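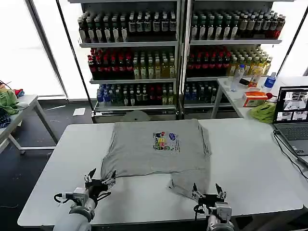

Lungile Swanepoel wants to know, before anything else, why the shirts cost more to collect than they do to buy new. Fair question, and it came up at the last three check-ins, so I'll take it first.

They cost more because we pay a driver, and the driver stops at every building in the Visser district whether or not anyone has put a bag out. In the spring plenty of them hadn't. We now call ahead. The driver is less lonely and the fuel bill has gone down.

Zekero Clothing Reuse
Progress report to the Gellovance Fund
July 28, 2022

Where we are

Our target for this period was 1,000 garments sorted and passed on. We took in 3,297 and passed on 2,352. I would love to call this brilliant planning, but most of it arrived in one go when a summer camp closed and sent us its entire lost and found. The rest of the intake is either waiting for a second look or has gone to the rag buyer, who is cheerful about everything, including socks.

T-shirts are still the bulk of it. Adults give away shirts from jobs they have left and races they may or may not have run. Kids' shirts with cartoons on them go out the fastest, and we could place twice as many. Plain white ones sit there. So do neckties, which people keep donating with great tenderness.

What went well

The sorting guide is finished and fits on one page. The first draft was 3 pages and was mostly used as a coaster. Stains, holes and stretched necks go to rags; a missing button goes to the mending shelf. Smell is left to the sorter's judgment, and we have stopped arguing about it.

The two schools on the pickup route have asked to stay on for next year.

What didn't

The mending shelf. We budgeted for a mending evening every other week and held four. The shelf is now a mending wall. I'd like to move what is left of the workshop money to a part-time mender through November, and I need your okay before I do.

The Hotel account also fell through. They had promised us their old staff uniforms, then decided the logos were a security matter. We offered to cut the logos off. They are thinking about it -- they have been thinking about it since winter.

Money

We are under on rent and over on bags. Clear bags cost more than black ones, but a sorter can see what is in them, and after the incident with the wet towels I'm not going back. The full ledger is attached, with the van repair on its own line as you asked.

Next period

More kids' sizes, fewer neckties, and a decision on the mender. Lungile has also asked for the cost per garment by route, and will have it with the next ledger.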